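4.2 Getting hold of the mesh

I should say up front that mesh was the fabric I dreaded most. I grew up in a house where net curtains got washed twice a year, and I still remember how they'd slide off whatever you put them on and then snag on the one rough spot in the room! So when Dimas Pelupessy suggested we include an open, see-through fabric next to the cottons and the fleece, I said yes and then quietly hoped he'd forget. He didn't.

What we wanted to know in this part of the study was pretty simple. When a piece of fabric is lying flat, where do you take hold of it first, and how much of it do you gather before you lift? People who fold for a living (we talked to Hidayah Tambunan, who ran the linen room at a small hotel for years) told us they hardly think about it. They go for a corner if they can see one. With mesh, though, the corners are hard to pick out, and a lot of the time you end up pinching somewhere in the middle and working your way out to the edge from there.

We logged 387 first holds across all the fabrics, and 264 of them started at a corner or along a hem. The rest were what Yogesh Pant started calling "tent pinches," where the cloth gets pulled up into a little peak and the folds run down from it on every side. I like the name, so it stayed. Mesh gave us more tent pinches than I'd expected, and they came in 2 kinds: a small tight one with just a bit of fabric in it, and a wider, lazier one where a good handful gets bunched together before anything else happens (see Figure 4).
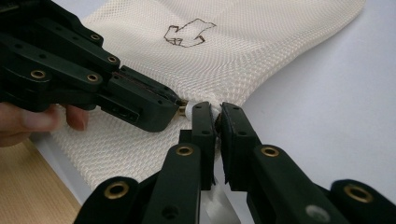
Figure 4. A gathered pinch in cream-white mesh, with the rest of the fabric spread over a pale tabletop.

The lazy kind bugged me for a while, and I went back and forth with Sobia Pirzada over whether it should count as a hold at all. Her view was that you can't fold from it, so it's more like a pause. Mine was that it tells you plenty about the fabric. A bunched hold pulls in cloth from a long way off, and if you want a flat fold later you have to give all of that back, smoothing outward until the sheet lies down again. With a heavy cotton that's one sweep. With mesh it can be three or four, and the last wrinkle is always the one by the hem (ask anybody who's hung curtains).

In the end we kept both kinds and marked them separately, and the next section, on smoothing, uses the same split. I've left the fleece out of that comparison, as it barely wrinkled enough to be worth talking about.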